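Aria Tabletop Arm: Set-up and Operating Guide

Section 6. Household Chore Routines

6.1 What this section covers

This section explains how to set up, teach and run chore routines on the Aria tabletop arm. It applies to controllers with the Incombe software, release of July 20, 2025 or later. Complete Sections 1 to 5 (mounting, power, homing, wrist camera alignment and force calibration) before you continue.

Read 6.2 before buying storage racks, bins or trays for use with the arm. Many purchases made for the arm turn out to be unsuitable for the chores it can run.

6.2 What the arm can and cannot do

Chore routines are sorted into three grades. The grade is shown next to the routine name in the Incombe menu.

Grade A, unattended. The arm may run the routine while the operator is in another room of the same dwelling. Grade A routines are: moving a single cup or bowl between two taught positions, wiping a taught rectangle with a dry cloth, and sorting rigid items into two bins by color.

Grade B, attended. The operator must be within reach of the stop button. Grade B routines are: unloading an upper dish rack, stacking bowls of one size, and placing lidded containers on an open shelf.

Grade C, trial. The routine is supplied for testing only. Expect to finish the chore by hand. Grade C routines are: folding hand towels, loading a lower dish rack, and sorting flatware.

The arm does not wash dishes, handle knives, pour liquids, or lift glassware with a stem. There is no setting that enables these tasks.

In bench testing at the Budbridge workshop, the Grade A bowl routine was run 3,857 times with one model of bowl. The result applies to that bowl, under fixed lighting, on one table. A different bowl must be taught and checked as described in 6.4 and 6.6. A person clearing the same table will be faster in nearly all cases. The routines are useful where the chore is repetitive, the items are alike and the time taken does not matter.

6.3 Preparing the work area

1. Clear the table of everything except the item to be taught.

2. Check that the surface is matte or lightly textured. Cover glass or polished stone with a plain mat.

3. Turn on the lights you will normally use. Close blinds if direct sun reaches the table.

4. Fix one Shboul position marker at each corner of the work area. Press the full face of the marker down. A raised edge can catch on the gripper links.

5. In the Incombe menu, select Area, then Scan. The arm moves to four viewing points and returns home.

6. Confirm that the screen reports four markers. If it reports fewer, clean the camera window and repeat step 5.

Note: Shadows from the arm itself are normal and are filtered by the software. Shadows from a person walking past are not filtered. Stay clear of the light source during the scan.

CAUTION: Keep hands, hair and loose sleeves out of the work area whenever the status light is amber or green. The arm does not detect people.

6.4 Teaching a bowl

Bowls are taught by the rim. The arm places one finger inside the rim and one against the outer wall, then closes. A grip on the base or around the full outside of a bowl is not supported by the standard fingers.

Use a rigid bowl with a plain rim. Do not use bowls with spouts, handles, or chipped edges. The bowl must be empty. The weight limit for a rim grip is 200 grams.

1. Place the bowl upright near the middle of the work area.

2. Select Teach, then New Item, then Bowl.

3. Press and hold the release button on the wrist. The arm becomes free to move by hand.

4. Guide the gripper until the rim is between the two fingers. The finger tips should extend past the rim without touching the inside curve of the bowl.

5. Let go of the release button. Wait for the status light to turn steady blue.

6. Select Close. The fingers close at 37 percent of full force, which is the default for bowls.

7. Check the grip by eye. Both fingers must touch the bowl. If one finger is clear of it, select Open and return to step 3.

8. Select Lift. The arm raises the bowl 100 millimeters and holds it.

9. Select Tilt Check. The arm tips the bowl to one side and holds it there while the software compares finger positions before and after.

10. If the screen reads Stable, select Save. If it reads Slip, go to 6.5.

A bowl held by the rim hangs to one side of the fingers and can turn under its own weight. The tilt check is required for every new bowl, including bowls that look the same as one already saved. During the check, look at where the fingers meet the rim. Contact should be on the rim and outer wall, with no finger resting on the curve of the basin.

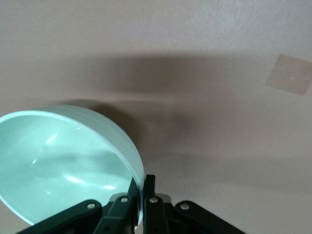

Figure 6-1. Rim grip on a tilted bowl, wrist camera view.

Note: Glossy bowls produce bright highlights on the inside surface. The software may mark a highlight as a second edge. If two outlines are drawn on the screen, select the outer one with the arrow keys and press Enter.

6.5 Correcting a slip

1. Put one hand under the bowl, then press Stop. Hold the bowl before you select Open.

2. Wipe the finger tips and the rim with a dry cloth.

3. Repeat 6.4 from step 3, with the rim seated deeper between the fingers.

4. If the slip is reported again, raise the closing force by one step in Settings, Grip, Force. Do not raise it by more than three steps for ceramic or thin plastic.

5. If the slip is reported a third time, the bowl is not suitable. Delete the item.

CAUTION: A force setting that is too high can crack a rim without a visible mark. Inspect the rim after any change in force.

6.6 Running the routine

1. Select Run, then choose the saved item.

2. Set the pick position and the place position. Both must be inside the marked area.

3. Select Single. The arm completes one cycle and stops.

4. Watch the full cycle. The bowl should be set down flat, with no drop at release.

5. If the bowl drops at release, lower the place height one step at a time until it does not.

6. Repeat steps 3 to 5 until three cycles in a row finish without an adjustment.

7. Select Repeat to run the routine continuously.

Repeat is not available for Grade C routines.

6.7 Fault messages

E11, Item not found. The item has moved outside the marked area, or the lighting has changed. Move the item back, or rescan.

E14, Rim lost. The software cannot follow the rim during the approach. Clean the camera window. Choose a mat that contrasts with the bowl.

E18, Grip width. The fingers closed farther than expected. The bowl was missed or pushed aside. Open the gripper and reset the bowl by hand.

E22, Link obstruction. An object is caught in the gripper linkage. Switch off the power before removing it.

E30, Marker missing. One or more position markers cannot be read. Replace any marker that is scratched or lifting.

If a message is not listed, write down the code and the routine name, switch the controller off, and see Section 9, Service.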